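Fisden Fruit Basket – Household Guide
Section 4: Unpacking the shopping into the basket

Read this before you fill the basket for the first time. The leaflet in the carton says fruit keeps "up to twice as long" in a Fisden. We have not seen the test behind that claim, and this guide does not repeat it. What the holes do is let air through. Whether that buys you an extra day depends on the fruit, the kitchen and how long it sat in the shop.

4.1 Before you start

1. Wash the basket in warm water with a little washing-up liquid. Dry it with a cloth.
2. Wipe the worktop and stand the basket on it, an arm's length from the hob.
3. Put the shopping bag down next to the basket. Do not hang it from the rim.

Note: The rim is thinner than it looks. The leaflet mentions a "carry load" but gives no figure, so treat the basket as something you fill where it stands.

4.2 Emptying the bag

1. Open the bag fully and look inside before you reach in. Thin carrier bags fold over on themselves and small fruit gets left in the corners.
2. Take out anything large first and set it on the worktop. A papaya dropped on a lime will bruise one of them, and it is usually the papaya.
3. Check each piece for soft spots. Anything doubtful goes on a plate to be eaten today.
4. Lay small round fruit in the bottom of the basket, in a single layer if there is room.
5. Put the large fruit in last, on its side, or leave it out altogether. Renzo Benedetti, who wrote the first version of this section, insisted that a papaya always fits. It depends on the papaya.
6. Shake the bag out over the worktop, then fold it and put it away.

Caution: Do not line the basket with the bag. Several readers have written to say it keeps the basket clean. So it does, and it also covers the holes you paid for.

Caution: Keep empty plastic bags away from babies and small children.

Bag, basket and fruit on a marble-patterned surface:

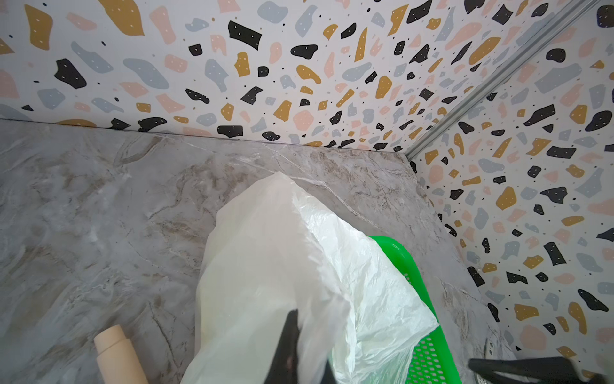
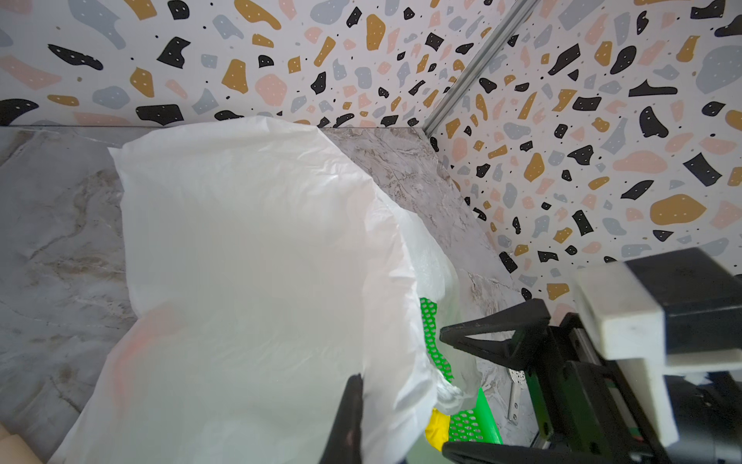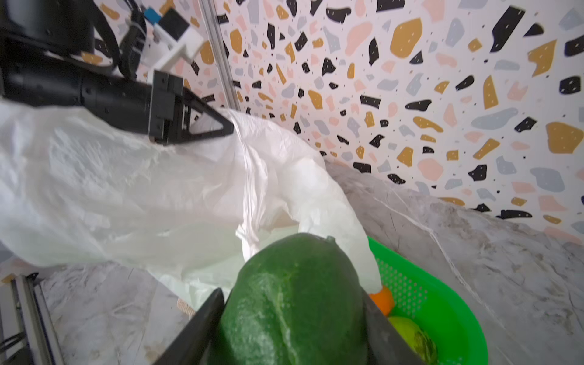
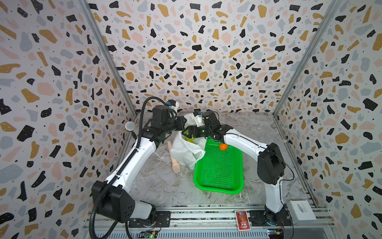 4.3 After filling

1. Turn the fruit over every couple of days. You are looking for mould on the underside, where it tends to start.
2. Leave unripe papaya at room temperature. Once it gives slightly under the thumb, move it to the fridge or eat it.
3. Keep bananas somewhere else if you want the rest to ripen slowly.

Note: The Juster freshness sachets sold alongside the basket are optional. Aldo Bianchini tried them in his own kitchen for 12 days with limes and for 14 with oranges, and could not tell the difference. One kitchen proves very little either way, but we would not spend the money until someone shows us better.

4.4 Cleaning

Rinse the basket when it gets sticky. A soft brush clears the holes faster than a cloth. We do not recommend the dishwasher, whatever the sticker on the base says – ours came out with a slight lean and has kept it.

For spare parts and returns, see Section 6.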